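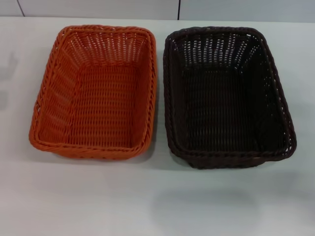
Rallura Storage and Home — Frequently Asked Questions

Last updated Aug 5, 2023

How can I place an order?

Choose your products, put them in the cart and follow the steps. You do not need to open an account, but with an account you can see your old orders and save more than one address.

Can I change my order after I paid?

Yes, if it is still in the status "Received". Write to us with the order number in the subject line. When the status is "Packed", we can't change it anymore and you should use the return procedure.

Where do you ship from?

We have two warehouses. Small goods leave from Cokholm and furniture leaves from Barnar. If you order both kinds, you will receive two parcels and two tracking numbers. You pay for the shipping only once.

How much is the shipping?

It is calculated in the cart by weight and postal code. Orders over 100 dollars are shipped for free, except furniture.

The tracking number does not work. What should I do?

The number is sent to you when the label is printed, and the carrier needs some time to scan the parcel. Please try again on the next working day. If there is still no information, contact us and we will ask the carrier.

My parcel arrived damaged.

We are sorry for this. Please keep the box and all the packing material, and send us a photo of the damage and of the label. We decide about a replacement or a refund after we see the photos — usually you don't have to send the product back.

Can I return a product which I simply don't like?

Yes. You have 15 days from the delivery to tell us. The product must be clean and not used. The cost of the return is paid by the customer, and the refund goes to the same card.

Are the Purba shelves sold with screws?

The screws for putting the shelf together are in the box. The screws for the wall are not, because every wall is different. Please ask in a hardware store which kind is right for yours.

I lost the assembly instructions.

Tell us the name of the product and we will send them by email. For shelves bought before January we also need the code from the sticker on the back panel.

Do you sell to shops and hotels?

Yes, for orders from 2000 dollars. Please write "Trade" in the subject and attach your tax certificate. Trade prices can't be combined with discount codes.

My discount code is refused.

Check that there is no empty space before or after the code. Each code can be used one time, and it is not valid for products already on sale.

How can I contact you?

Use the contact form, extension 219 on our main phone line, or reply to any email we sent you. We answer in English and on working days only.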